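June, notes on the equipment list for the second half of the year

I start to write this at 4 in the afternoon, after the call with Skaneck, so that I do not forget what was said. Please correct in the margin if you remember it differently.

The budget we have left for hardware is 3000 euros, shipping and tax included. The wish list is longer than this, so we must choose. My proposal is to put the hand-held grippers first and the second arm controller last.

**Grippers**

We work with one pair. When one side is out for repair, both people stop. In spring we lost more than 52 hours of recording time in this way, counted from the log sheet, and most of it was waiting for a small part from Groletti. The part itself was cheap. A spare pair would have saved all these hours.

Groletti can sell us the bodies without the finger pads. I would accept this. The pads we can make in our own workshop, and we change the shape often anyway. I asked if the mounting plates come already drilled with our hole pattern. They answered that it is possible but they need a drawing from us. I will make the drawing, it is one evening of work.

**Cables**

Skaneck quoted 339 euros for a set of flexible cables with the right connectors. I found this expensive at first. Then I looked at how the cables run in our cell and I think we should pay it. The ones we have are stiff, they pull on the wrist when the operator reaches to the far side, and the slack ends up on the carpet. I asked for a longer version as well, so we can bring them up to the framework and down from above. They will send the price separately.

To do before ordering: measure the path from the table to the computer along the post, with a loop for free movement. I do not trust my old sketch, it was made before we moved the curtain.

**Objects and tasks**

For the household tasks we need more variety. I went through what we use now and wrote what to buy for each one.

1. Cloth folding. We have enough towels. Buy nothing.
2. Drawer. The small one from Pivarby has a loose front. Glue first, replace only if the glue fails.
3. Mug tree. Keep the white stand with the eight hooks, it is good for two-hand work because there is space to come from both sides. Buy one more stand with another shape and fewer hooks, and mugs with different handle sizes. The handle must pass over the upward tip of the hook, so take one mug to the shop and try it there.

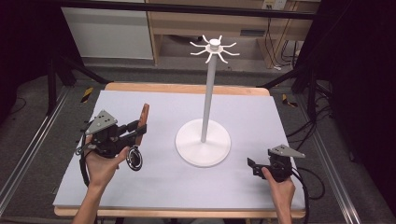 4. Plates and rack. Lindqvist has a rack with wider slots. Wait for the answer about delivery.

For all objects together I reserve a small sum and I would not discuss it item by item.

**Postponed**

The second controller goes to next year. Also the new table board. I know some of you want a darker one, but the pale one still does its job and the change would mean to repeat the calibration.

**Open questions**

- Does Groletti give a discount if we order the pair and the repair parts in one order? I forgot to ask.
- Who keeps the spare pair, and do we use it in turns or leave it closed in the box? I prefer turns, so we notice early if something is wrong with it.
- Is the Skaneck price valid until the end of the month? The offer has no date on it. I wrote to them at 5 and wait for the reply.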